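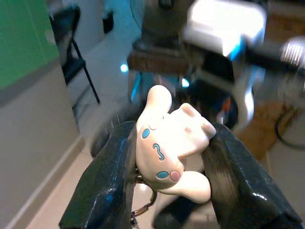

**Ticket: arm won't let go of small stuff (tidy-up routine)**
Site: Listthorpe workshop
Opened: May 26, 2025
Status: open, sort of

Okay, picking this up again. The question from Edwards was whether we can tell people the arm does toy pickup yet, and my answer as of this morning is "it picks up, ask me about the putting down."

What happens: the arm finds the puppy keychain, closes on it, lifts, travels to the bin and opens. Then the puppy just hangs there! I ran it 5 times and it stuck to one finger on 2 of them. The block and the spoon dropped fine every time, so I don't think it's the release command.

Things I tried:

- Restarted the Gravau controller. No change.
- Wiped both fingers with a damp cloth and let them dry. Maybe a little better? Hard to say.
- Cut the closing force by nearly 5 percent. Now it holds on its side and slides a bit, so I put the force back.
- Opened the fingers wider at the bin. This helped the most.

My best guess is the strap. When the puppy gets grabbed sideways the loop dangles underneath, and on a bad day it catches on a finger when they open. The Nakside vision software only looks for the body of the toy (I checked the settings twice) and has no clue there's a loop on it. A kid would pick it up by the loop without thinking, which is kind of the whole problem with chores.

I also tried a small wrist shake after release — 3 quick wiggles — and that got it off. It looks ridiculous and adds time, and I wouldn't want it doing that with a cup.

For Edwards: blocks and spoons, yes. Anything with a string, strap or tail, not yet. I'd leave "clears the playroom floor" off the sheet until we've had a proper go at socks, which went badly in November and haven't been touched again.

Next: wide opening plus the wiggle, straps only, overnight run. Also need a second keychain, the ring on the spare is bent.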